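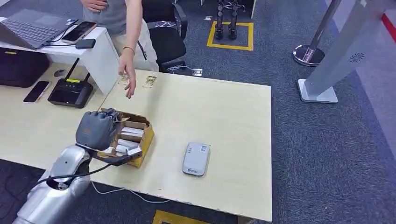
공용 작업실 테이블. 로봇 손이 상자를 잡은 상태

로봇 손으로 상자를 잡으면 손목 케이블이 자꾸 당겨집니다
작성자: Palesa Swanepoel
분류: 로봇/자동화 > 자작, 공용 작업실

안녕하세요. Urkum 공용 작업실에서 포장 보조용 팔을 만지고 있습니다. 칸막이가 있는 골판지 상자에 흰 포장을 채우고, 그 옆에 납작한 회색 기기를 하나 같이 넣는 작업이 목표입니다. 팔은 은색 외장이고 손은 관절 손가락이 있는 타입입니다. 제어 프로그램은 작업실에서 같이 쓰는 Nemell을 그대로 씁니다.

문제는 두 가지입니다.

첫째, 상자를 잡고 테이블에서 조금 들어 올리면 검은 케이블이 팔 바깥쪽으로 늘어지면서 당겨집니다. 16번 반복하면 그중 2번은 손목 각도 오류가 나고 멈춥니다. 빈 상자일 때는 오류가 없었습니다.

둘째, 납작한 기기를 집는 동작이 안 됩니다. 모서리가 둥글고 높이가 낮아서 손가락 끝이 윗면만 누르고 미끄러집니다. 손바닥을 아래로 향하게 하고 위에서 내려가는 방식입니다. 접근 높이를 바꿔 봐도 차이를 모르겠습니다.

일요일에 작업실 자리를 다시 쓸 수 있어서 그 전에 방향을 잡고 싶습니다. 손을 바꾸는 것은 예산상 어렵습니다.
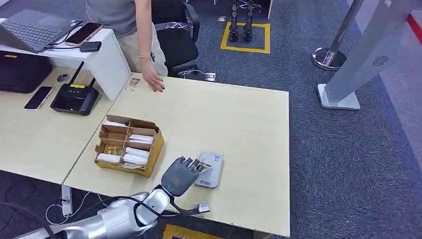

답변 2개

Fabrice Rey
두 문제를 따로 보시는 게 좋습니다.

케이블부터 말씀드리면, 빈 상자에서 괜찮고 채운 상자에서만 오류가 난다면 케이블 하나만의 문제는 아닐 수 있습니다. 무게 때문에 손목이 처지고 그걸 보정하는 순간에 케이블 장력이 더해지는 경우가 많습니다. 먼저 Nemell의 하중 설정에 상자 무게가 들어가 있는지 보세요. 기본값이 0으로 되어 있으면 채운 상자 무게를 재서 넣어야 합니다. 제가 쓰던 상자는 채우고 나서 151g이었는데, 그 정도로도 손목 값이 달라졌습니다.

그다음 전원을 끄고 손목을 손으로 양쪽 끝까지 돌려 보면서 케이블이 팽팽해지는 위치를 찾으세요. 고정은 팔뚝 쪽에서 하고 손목 앞에는 여유 고리를 하나 남깁니다. 케이블 타이를 관절 바로 위에 조이면 더 나빠집니다. 저는 벨크로 끈으로 14cm 정도 간격을 두고 묶었습니다.

납작한 기기는 위에서 집으려고 하면 계속 미끄러집니다. 방법은 둘입니다.
- 기기를 테이블 가장자리 쪽으로 밀어서 일부가 밖으로 나오게 한 다음 위아래로 집기
- 기기 밑에 얇은 받침을 깔아서 손가락이 옆면 아래로 들어갈 틈 만들기

저라면 받침부터 해 봅니다. 경로를 새로 짤 필요가 없고 접근 높이만 받침 두께만큼 올리면 됩니다. 손가락 끝에 실리콘 골무를 씌우는 것도 같이 해 보세요. 그리고 시험할 때는 맞은편에 있는 사람이 손을 테이블에서 떼고, 비상 정지 버튼은 그 사람이 들고 있는 게 맞습니다.

댓글
Palesa Swanepoel: 하중 설정 확인했는데 0이었습니다. 무게를 넣고 다시 돌려 보겠습니다. 받침은 고무판으로 잘라 볼게요.
Fabrice Rey: 고무판이면 너무 말랑한 것은 피하세요. 누를 때 기기가 기울어집니다.

Broretti
저도 비슷한 팔인데 그냥 속도 낮추니까 오류 안 났어요. 절반으로 해 보세요. 납작한 건 저는 포기하고 손으로 넣습니다. Aubert 흡착 패드 쓰는 분도 있던데 써 본 적은 없어요.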